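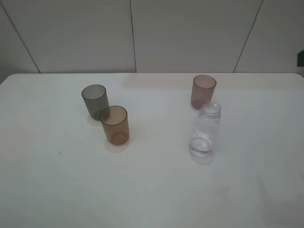
Adugna, January

Section 4: Drinks table – setting out, cleaning and care of cups and bottles

This section covers the plastic tumblers and clear containers used on the white table. For the water cooler and its filter, see Section 5. Order numbers are in the parts list on page 142.

4.1 Before first use

1. Take the tumblers out of their sleeves and peel off any stickers. Rub leftover glue with a little cooking oil, then wash.
2. Wash each tumbler by hand in warm water with dish soap. Rinse twice.
3. Stand them upside down on a rack until dry. Do not stack them wet.
4. Wipe the tabletop with a damp cloth and dry it.

Note: The tumblers come in more than one tint, gray and amber among them. The tint is in the plastic and does not wash out. All tints hold the same amount, 16 ounces to the rim.

4.2 Setting out

1. Place the tumblers upright with the open end up, toward one side of the table. They may stand close together, but leave enough room to lift one without knocking the next.
2. Put the clear container on the other side. Keep it back from the front edge.
3. Check that every base sits flat. A tumbler that rocks has usually warped in a dishwasher and should be replaced.
4. Fill tumblers no higher than a finger's width below the rim.

Caution: Do not pour hot drinks into the tumblers. Use the Modach mugs for tea and coffee.

Caution: Never keep cleaning fluid in a clear container on this table, even with a label on it. Cleaning supplies belong in the locked cabinet. 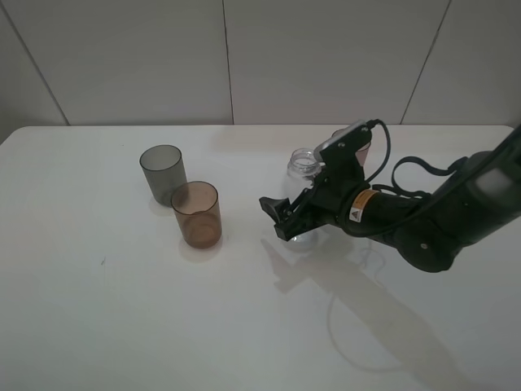
4.3 Clearing and daily cleaning

1. Empty all tumblers into the sink before carrying them. Carry no more than 2 in each hand.
2. Wash with a soft sponge. Scouring pads leave fine scratches that make the plastic look cloudy.
3. Rinse the clear container and swirl warm water around the shoulders, where residue collects. Use the narrow brush for the neck.
4. Wipe the whole tabletop, working from the back edge forward.
5. For a yellow or brown mark, mix baking soda and water to a thin paste. Leave it on for five minutes and wipe off. Repeat if needed – a faint mark may take several days of this to fade.

Note: Bleach dulls the white finish. Use Edatow surface cleaner or plain dish soap.

4.4 Storage

Stack dry tumblers no more than four high, same tint together, on the middle shelf. Store clear containers with the caps off so that they air out. Caps go in the drawer underneath.

Throw out any tumbler with a crack, however small. Replacements are kept in room 314 and are signed out by Bethel Negash. Write the tint on the slip.

Continue to Section 5, Prunimitz water cooler.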